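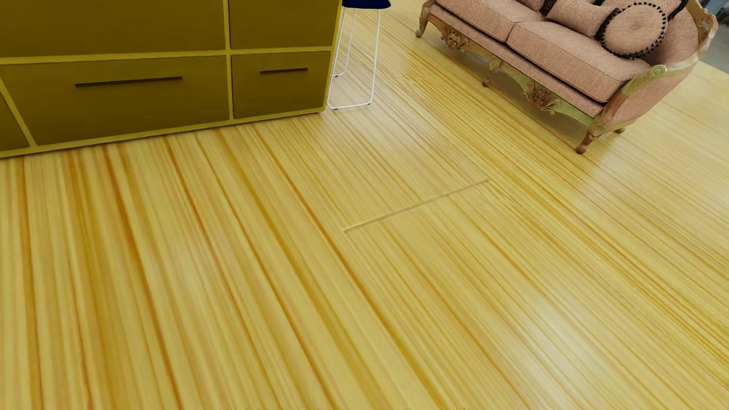

Combien coûte vraiment un déménagement de 2 pièces quand on le fait soi-même ?
569 euros pour le mien, camion, essence et cartons compris. Je détaille dans la suite.

Le camion d'abord. Pris chez Girkemura, une journée, kilométrage limité. Le devis affichait moins, mais l'assurance et le plein s'ajoutent à la fin. Total pour ce poste : 300 euros.

J'avais demandé un devis à une entreprise, Popescu. 800 euros, emballage non compris. Délai de réponse correct, rien à redire, c'était juste trop pour moi en décembre.

Les cartons : ne les achetez pas neufs. J'en ai récupéré une bonne partie sur Likidik, gratuits, à aller chercher le soir. Prenez les petits formats pour les livres. Un grand carton de livres ne se porte pas, j'ai dû en refaire plusieurs.
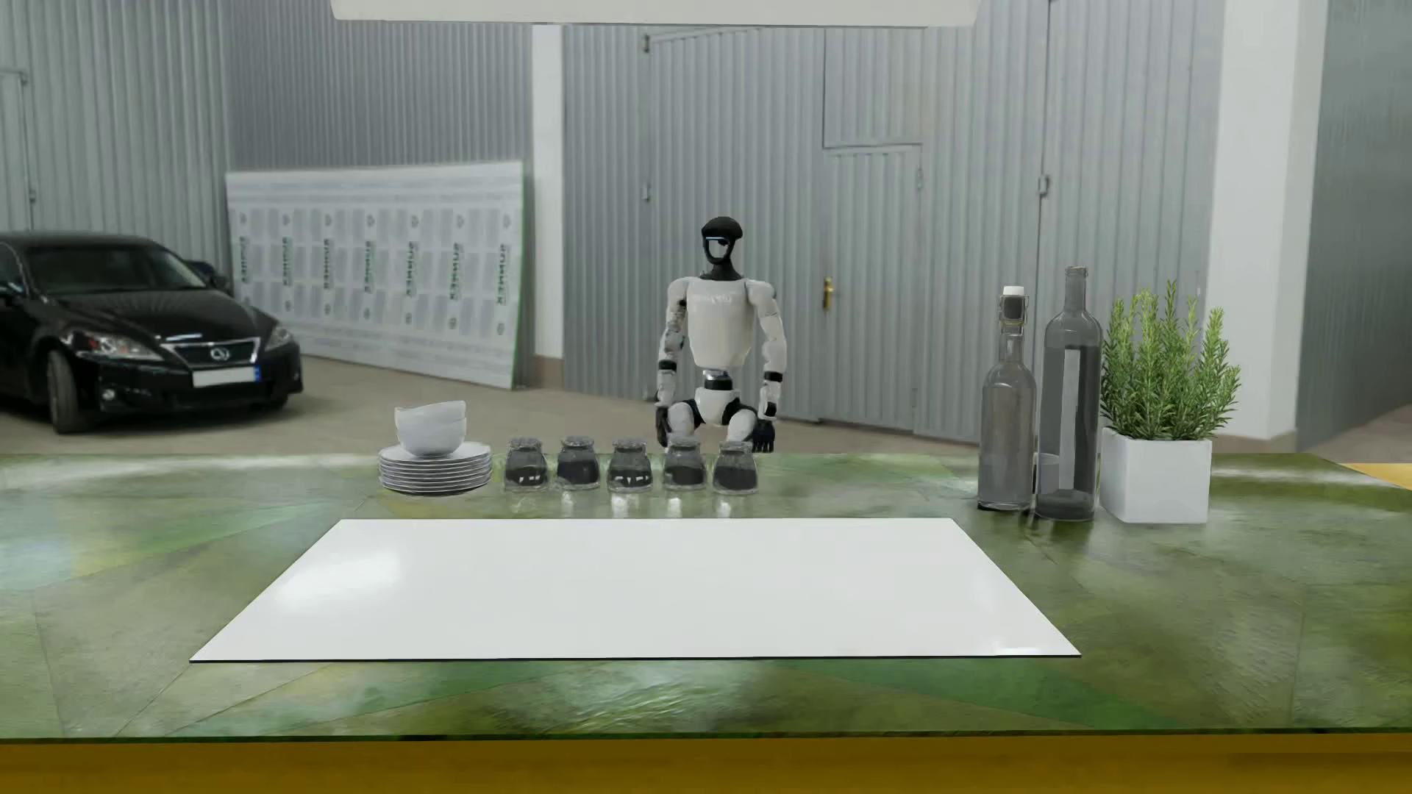 Pour la vaisselle, j'ai mis les assiettes debout, avec du papier journal entre chaque. Rien de cassé à l'arrivée, sauf un bol que j'avais laissé dans un sac.

Le stationnement : demande à faire en mairie, chez moi il fallait s'y prendre jusqu'à 2 semaines avant. J'ai posé les panneaux la veille. Une voiture était quand même garée là le matin, elle est partie vers neuf heures.

État des lieux de sortie le 02/12/2025, rue Plavalari. Relevez les compteurs vous-même et prenez-les en photo. L'agence s'était trompée d'un chiffre sur l'eau.

Ce que j'avais oublié dans le budget : la double assurance habitation pendant quelques jours et la réexpédition du courrier. Les deux sont dans le total.

Si quelqu'un a un modèle de courrier pour réclamer le dépôt de garantie, je prends. Toujours pas reçu le mien.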